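Toncombe opens new sorting room for used household containers

TONCOMBE, September – The reuse house Lorine has opened a new sorting room in its building at Koller Yard in Toncombe. From this month, residents can bring boxes, tubs and other small plastic goods which they no longer need, and the goods will be sorted for a second use in homes, schools and clubs.

The room has a floor area of 200 square metres and takes the place of the old counter beside the entrance, which was open for two years. At the old counter the goods were often put together in one pile, and it was difficult for visitors to find a box with its lid. In the new room all goods are first placed in large open bins, and only after this do they go to the shelves.

"People think that a plastic box is a small thing, and they are right, but in a normal kitchen there are very many of them," said Noemi Van Dusen, director of Lorine. "We wish that a box which is still good stays in use. For this we need a place where it can be looked at calmly."

The grey bins stand at table height, so that the sorting can be done without bending. Lorine has taken over the bins second-hand, and they show their age. The scratches and dark marks from earlier years have been left as they are, for the reason that new bins would not fit well with the idea of the house.

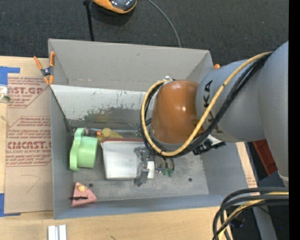

Each bin holds a mixed load. Food containers, parts of toys and single pieces of plastic arrive together, in the same bag and often from the same drawer, and they must be separated before they can be checked. Containers with a crack are put aside. Small parts are kept for 19 days in a tray near the door, in case the owner comes back to ask for them.

The shelves were made by the local joinery Ultetti and give place to 700 containers. They are arranged by size and not by colour, after visitors to the old counter had asked for this. A table for trying lids is placed at the end of the last shelf.

"The lids were our biggest problem, and I must say they still are," said Marlies Eberhard, who is responsible for the sorting room. "We ask everybody kindly to bring the lid together with the box. A piece of string or a rubber band is enough to hold them."

Lorine has the aim to give out 1000 containers before the end of the winter. Schools and clubs may reserve larger quantities by telephone or at the desk. For private visitors there is no reservation, and they may take up to five pieces at each visit without payment.

What can be brought: clean boxes and tubs with or without lid, plastic baskets, drawer dividers, building blocks and other small plastic toys. Goods with a strong smell, goods which contained paint or garden chemicals, and electrical goods cannot be accepted.

The sorting room is open in the mornings from 9 am to 12 noon and in the afternoons from 2 pm to 5 pm. The entrance is on the yard side of the building. Bicycles and prams can be left under the roof.

Contact for the press: Marlies Eberhard, Lorine, Koller Yard, Toncombe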